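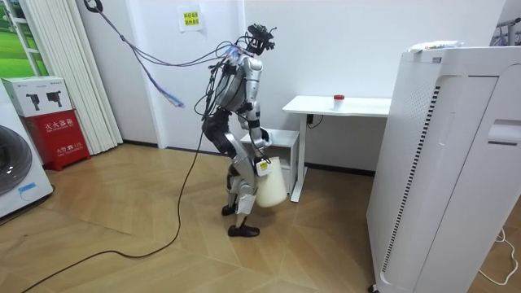
Household Water Use in Bradthorpe: Student Project Report
Hajnalka Bárány and Manouchehr Talebi

1. Aim
We wanted to find out how much tap water a household uses in the kitchen, and whether keeping a written log changes the amount.

2. Method
We asked 56 households to fill in a paper log for 7 days in March. Each entry gave the time and the purpose – drinking, cooking, dishes or cleaning. Jugs and pots were measured once at the start, so people could write down "one jug" and we could convert it later. Dishwashers were left out.

3. Results
The logs had 3504 entries in total. We removed 617 of them, mostly because the purpose was blank or the handwriting could not be read. Dishes were the largest use in most homes, followed by cooking. Entries dropped off toward the end of the week, and we cannot tell if people used less water or got tired of writing.

4. Problems
Two streets near Asadi Park had low water pressure during the study. We kept their logs in but marked them in the table.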